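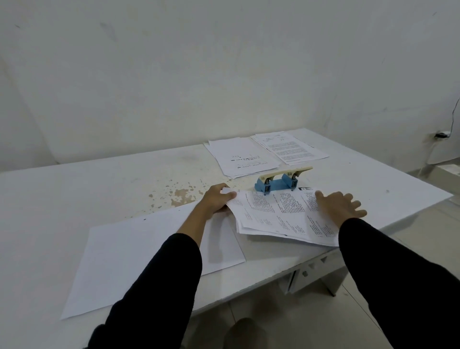 Last changed: 2019-04-23

3 min read

Paper Records Project, Bramwell office
Progress report to the Westance Fund

This report covers the work done since the second payment was received. The grant pays for sorting, punching and filing the loose training and certificate papers that came to us when the Unusa office closed. The papers arrived in boxes with no list and in no fixed order.

We have now worked through 1,368 sheets. Of these, 776 are punched and in binders. The rest are sorted by year and waiting in trays. We have filled 30 binders and expect to need 60 by the end, the same figure we gave in the application.

The work is done by hand at one white table against the wall. Each stack is turned so that the pages face the same way, tapped level on the table, and then punched with a two-hole punch. We tried punching thicker stacks at first to save time. The holes drifted toward the edge and some sheets tore when the binder was opened, so we went back to small batches. It is slower – we lost most of a week over it – but the binders close properly now.

Squaring the pages takes longer than punching them. Many of the sheets were copied on different machines and are not quite the same size, and a stack that is level on one side will be uneven on the other. We line up the left edge and leave the right as it falls.

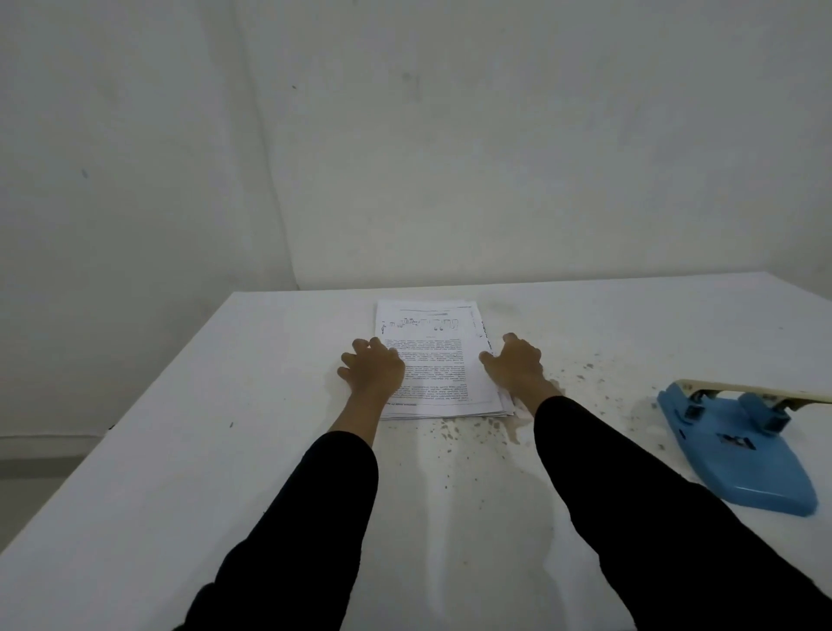

We also agreed on a rule for double-sided pages. Where both sides carry text, the lower page number goes to the front, even if that puts the heading on the back. Pages with no number go at the end of their batch with a slip of colored paper.

Part of the material is in Indonesian. We file these papers under the year and the first word of the heading, and we have not tried to translate them. A reader at Wemau has offered to check the headings in August. If that goes ahead, the index will be reprinted once, after the check.

Spending is within budget. The binders cost slightly less than planned and the trays slightly more. We bought one spare punch. We do not ask for any change to the grant, but we would like to move what is left of the travel line into supplies – mostly dividers and labels.

The open question is what to do with duplicates. So far we have kept every copy, clipped behind the best one. This uses up binder space, and we asked the Wemau office for its view before going further. 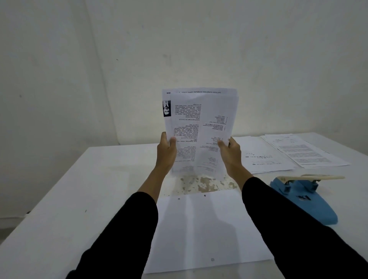
Wemau replied that one clean copy is enough for anything printed, but that a second copy should stay if it has a signature or a note written on it. They would like the discarded copies held in a box until the index is finished, in case a page turns out to be missing from the one we kept. We will work to that from the next batch on.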